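Jorkden > Staff Pages > Minutes > Bench Group

Minutes of the bench group, 21st December
4 shares | 3 comments

1. Minutes of the last meeting were agreed, minus the remark about the coffee.

2. Arms. Trial run 937 is logged. The bench staff asked who now counts as an operator, their job sheets still saying "assembler." Management will reply by May – year not specified. 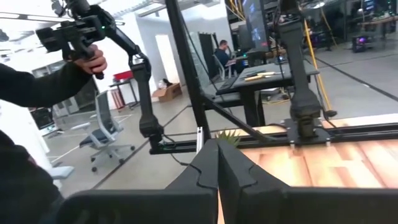
Hand guiding at the arm, item 2.

3. Ullier contract. Soft goods handling moves to the arms first. Staff noted that folding was the dull part of the job, and also the part where one could sit down. 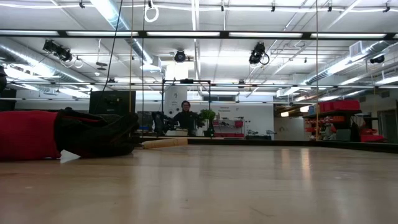 4. Retraining was discussed for 59 minutes. Stamov offers a course; Tully offers a longer one with lunch. One member asked that either cover limp fabric, and gave as a fair test the red and black piece lying crumpled on the table, folds and all. Agreed. Tully preferred, on the lunch.

5. Job titles carried over again.

Recent items
Rota changes for the bench group
Tully course: how to sign up
Lost property, second notice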